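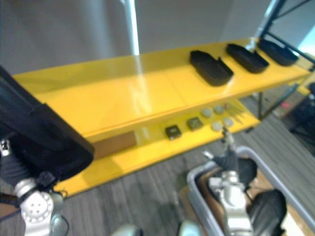
Sorting Small Parts Is Still a Hard Job for a Robot

Three black trays stand on the upper shelf of a yellow rack. On the shelf below is the stock: a brown wooden block, two small dark squares, four round gray discs and a bundle of thin, light-colored sticks. A gray bin with cardboard in it is at the lower right. The robot has two arms, and one of them is down by the bin.

A new hire could learn this job in the time it takes to explain it. Items go from the shelf to the trays, like with like, and anything that does not belong goes in the bin. Engineers call the task kitting, and every plant that assembles anything does a version of it. So does every household, at the end of the day, under the name of tidying up.

Kitting is one of the tasks Wavance uses to judge two-armed machines. The firm builds control software for companies that want robots in small workshops, where no two days' orders are alike and a fixed production line makes no sense. Its test lead, Cheng-en Kwan, runs each task 200 times before he will report a success rate.

"A demonstration is one run," he says. "A customer has to live with all the others."

In the August series, the discs went well. They are round, so the angle of approach does not matter, and they are thick enough for two fingers to close on from the sides. The squares were nearly as good once the software had learned to turn the wrist to match their edges. The block came third. It is long, and a grip taken too near one end lets the other end swing down and strike the rim of the tray.

The sticks were the problem. Of the 200 runs, 33 ended in a failure the robot could not correct by itself, and most of those failures involved the sticks. A bundle has no single shape. When a finger pushes against it, the sticks roll and spread, and the position the camera measured a moment earlier is wrong. The usual remedy is to look again and plan again. In the worst run the machine did this 11 times before the operator stopped it.

Marianna Wasilewska, a mechanical engineer at Steinbach, thinks the blame is too often put on the software. Steinbach makes grippers, and she has spent much of her working life on fingertips. A human hand closing on a handful of skewers makes contact at dozens of points, she says, and the soft pad of each finger gives way to fit. Two stiff fingers make contact at two places. Everything between them is held by friction and luck.

Her group has tried softer pads, which hold bundles better and wear out faster. It has also tried fingers that sense pressure along their length. These work in the laboratory, but each adds wiring through a wrist that must keep turning all day. Cable failures are already the most common repair on the arms she services.

Shelves bring a second difficulty. Reaching between two tiers leaves little room above the hand. The arm has to come in low and nearly level, and the upper shelf may hide the part from a camera mounted on the head. A person solves this by crouching without thinking about it. A robot on a wheeled base can back away and lower its body, if it has the travel, but every such move costs seconds and adds error to its estimate of where it is standing.

Glossy surfaces add a third. Light reflected from a bright shelf can look to a depth camera like a hole or a raised edge. Kwan's software throws out readings it does not trust, at the price of sometimes throwing out a real object with them.

Whether any of this is good enough depends on who is paying. At Ploltitz, a maker of cabinet fittings, production manager Jawad Kazmi had a two-armed robot on the packing bench for a trial last year. It was slower than the person at the next bench. He did not mind that, as the machine could work through the night. What he minded was the stops. A robot that halts at two in the morning and waits for help until six has lost four hours, and it makes no difference that the grasp it missed was a minor one.

Kazmi's answer was to take the awkward parts away from it. Dowels now arrive at the bench in paper sleeves, packed upstream by hand. The robot handles the sleeves without trouble. The labor has moved from one room to another, and there is less of it than before.

That approach does not carry over to the home. Domusine, which plans a household robot, cannot ask its buyers to put their chopsticks in sleeves. Li-hua Yang, who heads its field trials, has narrowed the first product to two chores: clearing objects from the floor into a bin, and carrying laundry between rooms. Shelves are left for a later model. Dishes, she says, are further off still.

Yang's threshold for release is one call for help per week. Her trial machines need one on most days. The figure has been improving, but slowly, and the faults that remain are the uncommon ones, which take the longest to collect and the longest to fix.

Kwan is preparing another 200 runs of the kitting task with new wrist software. The sticks stay in the set.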